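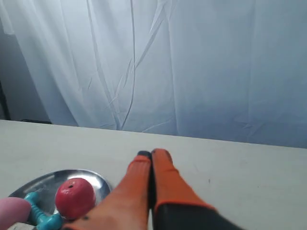

Wrist cam, fingers nearly closed, toys on the steel-colored tray.

28 February 2020

Back at the bench after lunch with the orange fingers on. I've been calling this arm Udus since the first bracket went on, and the name has stuck, so that's what goes in the book. Today was meant to be wiring cleanup and I did maybe an hour of that before I gave in and started playing with toys instead (sorry, Halyna, the cable chain is still in its bag).

Camera first. I moved the mount back one hole and tipped it down a little, and I like it much better! I get both fingertips and a good stretch of table past them. The shiny tray is going to be a pain though. It picks up highlights and dark patches from all over the shop, and my color threshold hates every one of them. The red ball has its own small highlight near the top left, so the blob comes out with a bite taken from it. I widened the red range twice and then put it back, the second try was grabbing bits of orange finger. Need a mask for the fingers. They're in the same place in the picture for a given opening, so a lookup by servo position ought to do it.

Servo notes, before I forget:
closing speed down to 20, was 300 and it slapped
hold-off after close, 10 ticks
log buffer 4000 lines, fills up faster than I'd like
left finger zero has drifted again, re-zero before every run until I find out why

The black tips are the old ones from the Stukov build, glued on. Good grip on anything smooth. The blue bone is the awkward one - all those ridges and knobs, and if I come at it along the shaft instead of across, the fingers want to ride up over the end. Orysia thinks I should pick the angle from the longest side of the blob and stop being clever. Probably right. I'll try it on the bone before anything else.

Then the bowl. Clear plastic, so the camera sees the toys straight through the wall and the depth guess goes silly near the rim. What I want is one finger down inside and the other outside on the table, straddling the rim, so the arm can take hold of the bowl itself and shift it over. The gap has to be wide enough that the inside finger doesn't plow into whatever is piled up next to the wall.

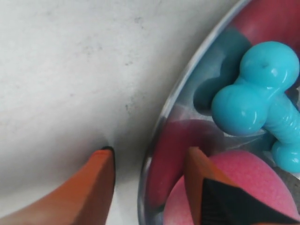 Fiachra reckons I should go for the rim on the side where there's nothing leaning against it, and let the arm circle the bowl until it finds a clear bit. That means turning the wrist much further than the cable allows right now, so it's back to the cable chain after all. Fine, fine, tomorrow.

Also to do: wipe the table, the grey specks come up as tiny blobs when I drop the minimum size. Ask Divya if the Derkitz driver board is free.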